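Sorting and Storing: Notes for Week 2
Course handout, Theresia Kaufmann

Colored blocks grouped in front of a row of bins 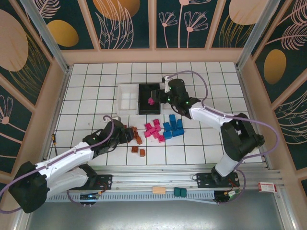
Fig. 1. Brown, pink and blue blocks in front of the bins. One pink item is in the black bin.

Most guides to tidying tell you to sort by color first. The Gredeletti booklet on your reading list does so on its opening page and never says why. I would like you to be suspicious of that.

Color is easy to see, so it feels like order. But look at the brown group in Fig. 1. One block is more orange than its neighbors. Is it brown? Whoever sorts has to decide, and the next person may decide differently. Pink and blue give no such trouble, which makes the method look better than it is.

Then the bins. They are white and black, and the blocks are neither. Unless someone writes down which color goes where, the arrangement lasts until the first person who wasn't told. A label costs very little. The Galindo reading (p. 14) claims people "naturally remember" where things go. Its evidence is thin: one playroom, observed in January, and no follow-up that I could find.

Sarahí Ayala's chapter is more careful. She had 293 mixed pieces put away by color, then by shape, and asked which way made a given piece easier to find later. Shape did slightly better. I am not convinced the gap means much, but at least she asked.

Terms to know: sorting (making groups), storing (giving a group a place), retrieval (getting one piece back).

For next time: pick a drawer at home and sort it 2 ways. Note every piece you hesitated over. Bring the list, including the items you ended up calling "other."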